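The Long Lunch Moves to the Train

2019-11-26

When I moved to Prukberg, I was surprised by how people there eat at noon. In the town where I grew up, everything closed for two hours, and you went home, even if home was far. In Prukberg I saw office workers on the platform at 12:15 with food on their knees, looking at the tracks and chewing. I thought it was sad. Now I do it myself four days a week, and my opinion is more complicated.

The regional line from Prukberg to Wosetier takes 30 minutes. It has no dining car and never had one. Until September there was a small cart, pushed by one employee through all the coaches, but the company stopped it and put a kiosk on each platform instead. The passengers complained for a short time, mostly about the coffee. Then they began to bring their own lunch, and this is the part that interests me.

A lunch for a train is a special kind of cooking. It must not smell much, because the windows do not open. It must not need a knife. It has to survive a bag with a laptop and an umbrella in it. Soup is for brave people. Salad is possible, but the dressing must travel separately, and then you have a small wet bottle for the rest of the day.

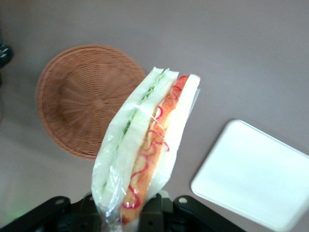 Bread remains the best answer. The bakery Ocampo, next to the north exit, sells a plain white loaf that I did not respect at first – I come from a country of dark, heavy bread. But the white loaf has one advantage, it bends. You can press it into the corner of a bag at seven in the morning and it forgives you by noon. Butter should go up to the edges on both slices. Tomato I put in only if I will eat within the hour.

The older passengers have other habits. In the last coach I often meet a group that plays cards with a deck called Pemanero, which is local and has rules I still cannot follow. They share boiled eggs, pickles and a cake cut into 10 pieces, and they eat slowly, the way my family did. When the train stops in the fields to let the express pass, they look pleased, because the game can continue.

I sit near them when there is a place. Last week one of them gave me a pickle and corrected my grammar, both very kindly, and I missed my stop.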